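My desk has been a dumping ground since June, so on my day off I finally sorted it out. I'd been eyeing the Tunholm drawer unit for ages — 95 dollars, ouch — and then found one secondhand for 70! It took me two evenings to put together (six screws left over, don't ask).

Now I want a pale wood top to go with it, nothing fancy, with a nice thick front edge.
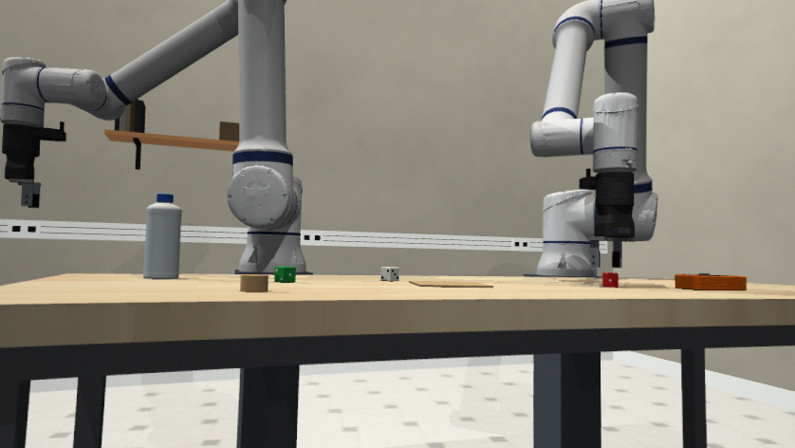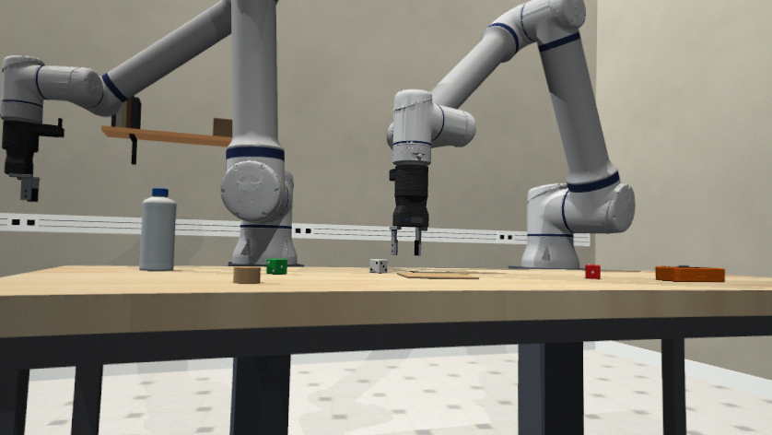

What went in the drawers

Chargers, stamps and 17 pens, most of them dead. I kept four.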